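11th April

Rain until lunch, so I stayed in and went through the bracelets. I put the striped cloth down first so that anything that came loose wouldn't roll off onto the floor. Naledi Botha wants some for her table at Jodilville in August and I said I would look out what I have.

The black and yellow one can go. I never wear it. The red one I am less sure of. I bought it in Mundutier for 900, which was too much, and I have had it on maybe twice, but I like the color.
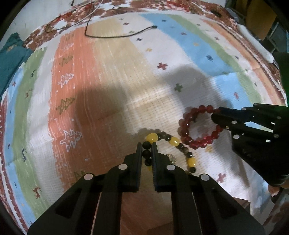

Had soup at one and wrote out price tags after. Need more elastic, the thin kind, and a packet of small bags. The shop had them in packs of 12 last time.

Naledi phoned at four. She has the table booked and is number 376 on the list, so we will be near the back again. Told her yes to the black and yellow, and that I would think about the red.

Paid the water bill. Early night.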